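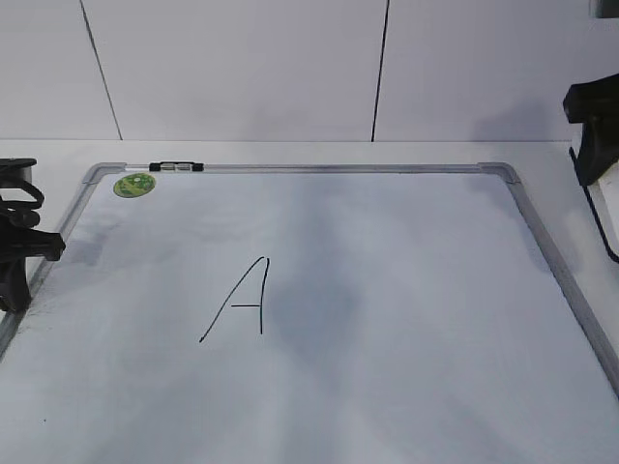 Lindgren

Section 4. Hanging and First Use

Read this section through before you drill. It covers boards hung on the Torkix wall rail. If you bought the Bornbridge rolling stand, skip to Section 5.

What you need

Drill and masonry or wood bits
Level
Tape measure and pencil
Stud finder (for drywall)
Phillips screwdriver
Soft, dry cloth

The rail, the screws, the wall plugs, the lower spacers and the pen tray are in the flat carton. The plugs supplied are for brick and concrete. For hollow walls, buy anchors that suit the wall and the load.

CAUTION: The rail is rated for up to 44 pounds, including the board, the tray and anything clipped to the frame. Do not hang two boards from one rail.

CAUTION: Check for pipes and electrical cable before drilling. Do not drill directly above or below an outlet or switch.

4.1 Preparing the board

1. Clear a table and wipe it down. Grit left on the table can scratch the frame.
2. Lay the board flat with the writing side up. Check the surface and the frame for shipping damage.
3. Press each corner piece with your thumb. It should sit tight against the rails of the frame. If one has worked loose, push it back on by hand. Do not use a hammer.
4. Leave the clear film on the writing surface if it is still there. It comes off last.
5. Take off any clips or magnets before you turn the board over.

Note: If the board has been in a cold vehicle or garage, let it come up to room temperature before hanging.

4.2 Marking the wall

1. Decide on the height. For a room where people mostly stand, the top of the frame is usually set a little above eye level. For classrooms with young children, or where people will write from a chair, go lower.
2. Draw a light pencil line where the rail will go, and check it with the level. Do not measure from the ceiling. Ceilings are often out of true.
3. Mark the two main screw holes, 465 mm apart, center to center. On drywall, try to land at least one of them on a stud.
4. Hold the rail against the marks. If they do not line up with the holes in the rail, measure again before going on.

4.3 Fixing the rail

1. Drill the holes. Keep the drill square to the wall.
2. Clear out the dust and push the plugs in until they are flush.
3. Put the rail up with the lip facing up and away from the wall. Start both main screws but leave them loose.
4. Set the level on the rail, adjust, and tighten.
5. Add the end screws.
6. Pull down on the rail with both hands. It must not move. If it does, take it down and use a different anchor.

4.4 Hanging the board

This step takes two people.

1. Stick the spacers to the back of the frame, one at each lower corner. They keep the board parallel to the wall.
2. Lift the board by the sides of the frame. Do not lift it by the pen tray or by the corner pieces.
3. Hold the board slightly above the rail, flat to the wall, and lower it until the back channel drops over the lip.
4. Slide it left or right to center it.
5. Turn the two locking tabs under the lower edge a quarter turn. The board should no longer lift off.
6. Slide the pen tray onto the bottom of the frame and tighten its thumbscrews.

To take the board down, remove the tray, turn the tabs back, and lift straight up.

4.5 Before you write on it

1. Peel off the film, starting at a top corner and pulling slowly at a low angle.
2. Wipe the surface with a damp cloth, then a dry one.
3. Test your marker in a corner. Let it dry for a minute and erase it.

Use dry-erase markers only. If someone uses a permanent marker by mistake, write over it with a dry-erase marker and wipe both off together. Repeat if needed. Grorkine board cleaner can be used for what is left. Do not use scouring powder, steel wool or paint thinner.

Note: Stickers and tape can leave glue on the writing surface. Warm water and a drop of dish soap will remove most of it.

4.6 Checks

Go over the rail screws and locking tabs after the first 3 weeks, and after that whenever the board is moved. In a school or a busy office, do this at the start of each term or quarter.

If the board tilts forward at the bottom, a spacer is missing or has slipped. If it rattles when you write, check the tray thumbscrews first, then the tabs. Replacement spacers and tabs are listed in the parts table in Section 7.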